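How a Small Business Finds Customers

A small business is a company with few workers. Stolby is one. It sells kites, and it has 2 workers: Glenys Gronow, the owner, and Heledd Yorath, who packs orders.

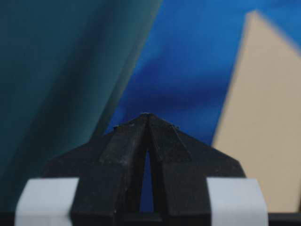 A business has to tell people it exists. This is called marketing. Paying for marketing is advertising. Every product has a price, and part of that price pays for the advertising. Even a plain black tool with two fingers that meet in a point has to be sold by someone to someone. Posting on social media can be free.

Each account has followers. Stolby has 8. A larger shop, Stelholm, has 2,000.

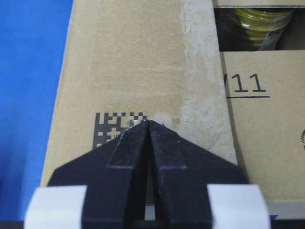

A cardboard box with a printed code.

When Stelholm shares a Stolby post, its followers may see it too. This is called a repost. Seeing a post is different from buying. A person who buys is a customer. 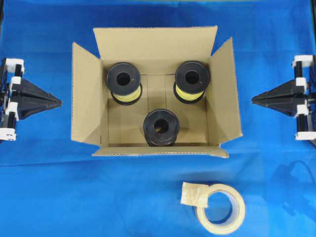

The money customers pay is called revenue. Stolby uses revenue to pay for cloth, string and wages. Any money left after all costs is profit.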